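Kitchen table, a little after six, February

I slept badly again, so I got up before the light and made the big pot of coffee, and I've been sitting here with the old blue notebook going through what Mother wrote in the winter she moved to Sterstead. She kept a diary for most of her life (I think I've said this before, forgive me), and I'm only now getting to the years when I was old enough to remember things for myself. It's a funny feeling to read about a supper you were at and find out your mother was worried the whole way through it.

She writes mostly about the weather and the price of things, and then in the middle of a page about onions there will be a line that stops me cold. Last night's was, "Minoru Shibata came by with the ladder and stayed to talk, and I was glad of the company." Just that, and then back to the onions. I remember the ladder! He had it tied to the roof of his car with what looked like clothesline, and I remember being sent out to help untie it and being no help at all.
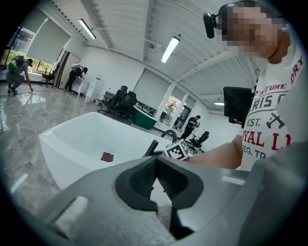

4 minute read

So I have decided to type them all up, every last one. I did a first count of the pages yesterday, which took most of the afternoon and two pots of tea, and it came to 1,254 for the notebooks in the cedar chest. I do 100 words or so and then I have to stop and look out the window for a while. At this rate I'll be at it until I'm older than she was, but I don't mind, it's pleasant work and it keeps me from fussing over the phone.

Her handwriting is the hard part. Her sevens look like ones, and she had a way of writing "Tseng" (the family who ran the grocery on the corner, lovely people, they always slipped us an orange) so that it looks like "Jenny," and I spent a good half hour wondering who on earth Jenny was and why she sold us so much rice.

I called my sister after lunch to read her the ladder page. She says it was a different winter altogether and that it was raining, and I say there was snow on the hood of the car, and we went back and forth on it very happily until her soup boiled over. Mother doesn't mention either one. For a woman who wrote down the weather nearly every day, she picked a fine time to skip it.
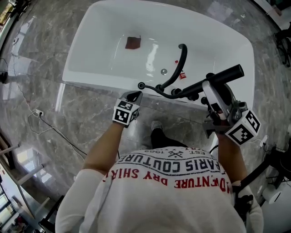 Later, after supper

Leftover chicken and the last of the beans. I meant to go for a walk and didn't, but I did get the kitchen drawer cleaned out, so I'm calling it a fair trade. Found three dried-up pens, the spare key, and a recipe card in Mother's writing for the ginger cake, with the amount of flour rubbed right off by somebody's thumb. I'll try it with two cups and see what happens.

Read one more entry before closing the notebook for the night. She had bought new curtains for the front room and was sorry about the color as soon as they were up. They stayed up through my whole childhood, and I loved them. I wish I'd told her so. Tomorrow I want to get as far as the spring pages, and write back to my niece, and buy flour.

Back to top | Write to me through the contact page | All entries copyright the author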